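# What the quote leaves out

The salesman's tablet said the arm would pay for itself by December. It said so in green, with a little upward arrow, and when he nudged the wage figure with his thumb the arrow got longer. I asked him what the other wage figure was, the one for the person who would look after the robot. He said there wasn't one.

I have spent the better part of this year sitting in on conversations like that. They happen in food plants, in commissary kitchens, at the back of bakeries where the flour dust gets into your notebook, and they nearly always follow the same course. Someone has lost staff and can't replace them. Someone else has a machine. Between the two lies a spreadsheet, and the spreadsheet is where the trouble starts.

I should say where I stand. I don't think robots in kitchens are a fraud, and I have seen a few that earn their floor space. I do think the way they are sold to small and middling food businesses is about as candid as a used-car lot, and that the buyers, who would never take on a deck oven without ringing three people who own one, go oddly soft when the thing has fingers.

## The price of the arm

Start with the arm, as every quote does. It is the part with the catalogue page and the colour options, and vendors like to keep your eye on it. A decent small arm costs less than it used to and will probably cost less again. If you are comparing two quotes and the only real difference is the arm, you are likely in safe hands either way.

The arm, though, is seldom the bulk of what you'll pay. One plant manager in Drelley let me go through her file with a pencil. The arm was on page one. The gripper was on page two, listed as an option, as though some customers might prefer to buy a robot with no hand. Guarding came next, then the mounting plinth, then a line called "integration" with a number beside it and no words at all. Air supply was "by customer". So was the electrician. So was something called process validation, which on enquiry meant finding out whether the machine could do the job.

She signed anyway. Her reasoning was that everything has extras, and she's right, everything does. But with a mixer the extras are trimmings on something that already mixes. A robot without its extras stands in the corner under a sheet.

## Softness costs money

Food is a rotten thing to ask a machine to pick up. Cardboard cartons are all one size, near enough, and they don't mind being squeezed. A bread roll minds. A glazed bun minds and then sticks. Anything with a filling will tell you straight away when the grip is wrong, and it'll tell you all over the conveyor.

So the budget should begin with the hand and the product and work outward. How many different items will it handle? What shape are they when the proof has run long, or when the flour supplier has changed? Are there bowls and tubs to move as well as the goods, and do they have a lip worth holding? Most buyers I met had worked out their best-selling item in careful detail and waved at the rest. "It'll do the others too" is a sentence worth having in writing, with the others listed by name.

Fingertips deserve a line of their own. Rubber pads wear. Hard tips mark soft goods. Both have to be cleaned to a standard that your auditor will accept, and an awful lot of grippers on the market were built for tidy workshops, with screw heads and joints and crannies exactly where you'd least like to find last Tuesday's custard. Ask what the hand is rated for. Ask to see the cleaning instructions before the purchase order, and then hand them to the person who closes up at night and watch her face.

Covers and sleeves help, at a price. One supplier quoted 462 dollars for a fitted washable jacket, which seemed cheap until I learned that it came off for laundering every shift and you needed enough of them to keep the line dressed while the others dried.

## The demonstration day

I went out to Landry in autumn to watch a trial at the Brendora test kitchen. Brendora sells automation to bakeries and ready-meal makers, and to its credit it lets prospective customers bring their own goods. Plenty of competitors insist on theirs. If you have ever wondered why the buns in promotional videos look so firm, there's your answer.

The machine on trial was called Vito. I don't know why they name them. The pitch for Vito was the usual one: it learns the task from being shown it, so you aren't paying a programmer every time the menu shifts. This is the claim to lean on hardest, and it's the one that most of the money now rides on.

"Being shown it" takes time. Somebody on wages stands there and demonstrates, and does it again with the bread turned the other way, and again with a different bowl. The engineers said a simple pick might want 300 demonstrations. A task with some mess in it could take up to 1000. They told me this quite cheerfully over coffee, and it appeared nowhere in the proposal the customer had been given. When I asked who paid for those hours, one of them said that was a commercial question.

It is a commercial question. It's the main one. If your menu turns over four times a year and each turn means days of teaching, then you have hired a trainee who forgets everything each season and sends an invoice for the reminder.

The bench itself was unglamorous, which I took as a good sign. People doing real work on these things don't bother much with polish, and the gap between the bench and the brochure tells you how far along a product is.

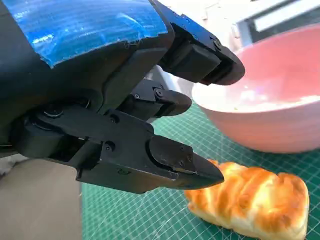
Yesenia Yupanqui reckons I have this backwards, and that the teaching hours are the best money in the whole budget. Her argument is that every kitchen already pays to train people and simply doesn't write it down. A new starter costs weeks, she says, and then leaves for the place down the road, whereas what the machine was taught stays taught. She'd cut the guarding options, the extended warranty and the fancy touch screen before she'd cut a single hour of demonstration. And she thinks that sceptics with notebooks ought to put the same hard questions to the recruitment agencies.

Fair enough, and I've since asked a couple of them. But I'd want to see "stays taught" tested through a change of oven, a change of tray and a software update before I banked on it. I'd also want to know who holds the training data if you part ways with the vendor. In two of the contracts I was shown, the customer's own staff did the demonstrating on the customer's own time, and the results belonged to the seller. Neither customer had noticed the clause.

## How I'd set the budget

My own sums would run something like this. Take the arm price and put it to one side. Get a fixed figure for the hand, including spare tips and pads for a year. Get the integration line broken into days, with names of tasks against the days. Then add your own people's hours at their proper rate, overtime included, and don't let anyone talk you into calling those free.

After that, find out what a service visit costs. The Drelley plant pays 934 dollars a call before parts, and the technician comes from interstate, so a fault on a Friday is a fault until Monday at the earliest. The manager keeps enough casuals on her list to run the line by hand. That is sensible of her, and it's also a labour cost the robot was meant to have removed. It wasn't in the payback figure either.

Ask for a rental or a staged payment. Vendors who are confident will usually talk about it, and if they won't, I'd want to hear the reason. Tie the final payment to your product, on your floor, at the end of a normal shift with normal staff, with no engineer standing beside it. Define a dropped item. Define a damaged one, too, because a loaf that arrives where it should with a dent in the crust will be counted as a success by one party only.

Talk to an owner who has had the machine long enough to be bored with it. The newly converted are no help, they're still in love or still in denial. Brendora gave me two references when I asked. One was delighted. The other had moved the robot off finishing work and onto stacking empty trays, where he said it was doing fine, and he'd stopped looking at the spreadsheet.

The Landry customer hadn't made up its mind when I last rang. They had gone back for another session and brought a wider range of stock, including the sticky things. The quote had been revised, and the integration line now had words beside it. The arrow was still green, but the date had moved past December, and the salesman had added a row for wages.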